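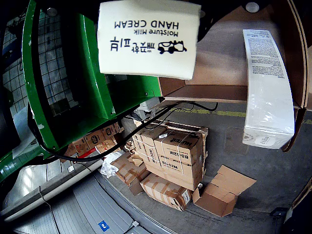

Hand cream, Moisture Milk

Clunetti Divided Carton, two-cell

A top-opening shipping carton for bottles, tubes and small boxed toiletries. The divider is glued to the base at the factory, so it stays put when one side is filled before the other. Supplied flat in bundles, with or without print.

Inside length: 265 mm
Inside width: 257 mm
Cells: two, equal
Maximum load: 5 kg
Board: single wall, brown outside and in 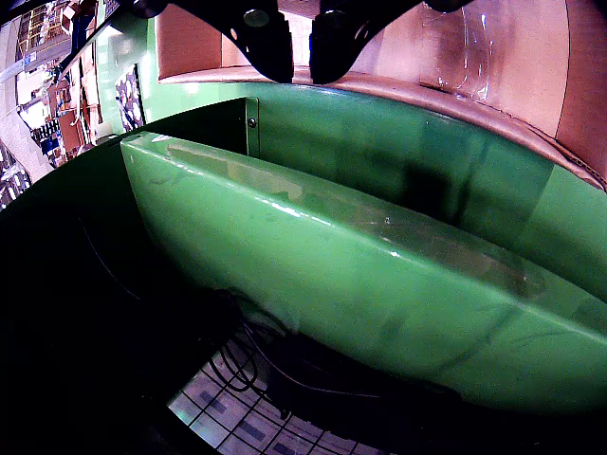 Page last changed: 26 May 2023 (W. Harms)

The load figure is for evenly packed cartons. If one cell holds glass and the other holds light goods, use the Flusberg double-wall carton instead. It has the same footprint and stacks on the same pallet pattern.

Pump bottles can go in lying down – lock the pump first and keep the cap away from the divider. Fill any gap with paper.
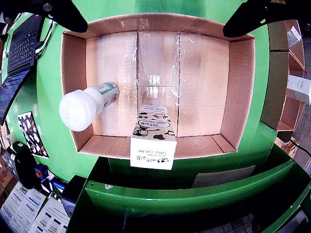
Pump bottle and hand cream box in a divided carton

Closing

Fold the short flaps first, then the long ones, and run one strip of 50 mm tape along the seam. Paper tape holds well on this board. Cartons stored in an unheated room should be brought inside the day before packing.

Trays

Shallow trays are listed separately under Kjærgaard. They are meant for shelf and counter use and have no lid.
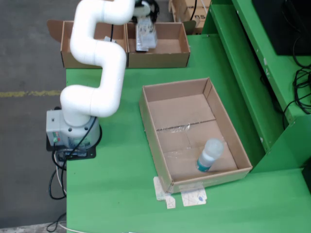 Shallow trays, set side by side

Ordering

Minimum order is one bundle. Printed cartons take nearly 2 weeks from approved artwork. The January price list still applies. For samples write to Farzana Talukder, for print files to Þórarinn Kragh.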